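Zultudgate Rubble and Junk Sack

Product code 631. Sold by Lonero Clearance Supplies, Wultby.

We were doubtful about collection sacks when the makers first sent us one. You buy the sack, fill it, then pay again to have it taken away, and plenty of firms are vague about that second bill. So read this before you order.

The Zultudgate is a woven sack with four lifting loops and a flat base. The makers call it "suitable for all household waste". We don't agree. It's fine for old carpet, broken shelves and garden cuttings. Fill it to the top with wet soil and the lorry may well refuse it. 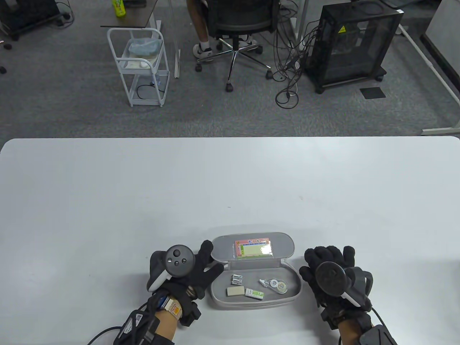 Is collection included in the price?

Only if you order the sack with the Zamudio pick-up option. Otherwise you book and pay for collection separately, and must give two working days' notice.

Not accepted: paint, fridges, tyres, plasterboard, gas bottles.

"Cheaper than a skip" is another claim we'd take with a pinch of salt. For one sack, probably. Once you need more than two, ask Eustaquio Maldonado at the yard for a skip price as well. Complaints about missed collections go to Azucena Varela in the office.

Page last checked: March 13, 2020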